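# Waterfall chart (financial reporting)

A **waterfall chart** is a type of chart used in financial reporting to show how a starting value becomes an ending value through a series of increases and decreases. It is also called a bridge chart, and in older company manuals sometimes a "walk". The most common use is the explanation of profit between two periods, but the same form is applied to cash, net debt, headcount and budgets.

## Structure

The first column stands on the baseline and shows the opening value, for example the operating profit of the previous year. The columns after it do not stand on the baseline. Each of them begins at the level where the one before has ended, and goes up or down by the size of one change. The last column stands again on the baseline and shows the closing value. Thin horizontal lines often connect the columns, so that the eye can follow the level from left to right.

Increases and decreases have usually different colors. Green and red are frequent, although many style guides prefer blue and orange for readers who can not separate green from red. Opening and closing columns are mostly gray or black.

Long charts may contain subtotals. A subtotal is a full column in the middle of the chart, and it is not added to the running value.

## Calculation

In a spreadsheet without a special chart type, the waterfall is built from stacked columns. The lower part of each stack is made invisible and carries the visible part to the right height. This method works well while the running value stays above zero. If it crosses zero, the visible part must be divided in two pieces, one above the axis and one below it, and many templates make mistakes at this place.

A simple case can be given. A company has an opening profit of 105. Higher prices add 21, and freight costs take away 3. Foreign exchange takes away 2 more. The closing column must then show 121. If the closing figure in the accounts is different, the missing part is normally presented as a separate column with the name "other". 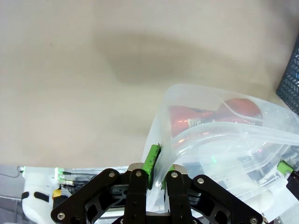 *Text: editorial desk, Hostitz reference pages (reporting and analysis section)*
*Last revised: November 2018*

## Order of the columns

There is no general rule for the order. Three practices are found:

- **By size**, with the biggest change first. It is easy to read, but the order is different in every report.
- **By cause**, where volume, price, cost and currency follow in a fixed order. Group controllers prefer this one, as two months can be laid side by side.
- **By sign**, with all increases before all decreases. The chart then has the shape of a hill, and the highest point has no meaning in the business.

The order does not change the closing value. It can change the size of single columns when the effects depend on each other. Price and volume are the usual example: the additional revenue from a higher price depends on whether it is calculated on the old or on the new volume.

## Software

The reporting package Prulard offers the waterfall as a standard view and checks that the columns agree with the ledger before the chart is printed. Skosach, a tool for smaller firms, draws it from a table with a column for the sign. In the Nieminen add-in the user marks subtotals by hand, and a row without a mark is treated as a change.

## Criticism

The vertical axis is often cut, so that small changes become visible next to a large opening value. The opening and closing columns then lose their correct proportion to each other. Some authors accept this if a break sign is drawn on both columns, while others recommend to show only the changes, in an ordinary bar chart.

A second objection concerns the column "other". When it is larger than the named effects, the chart explains little, and a table with notes may serve the reader better.

## See also

- Variance analysis
- Stacked column chart
- Price-volume-mix analysis
- Management report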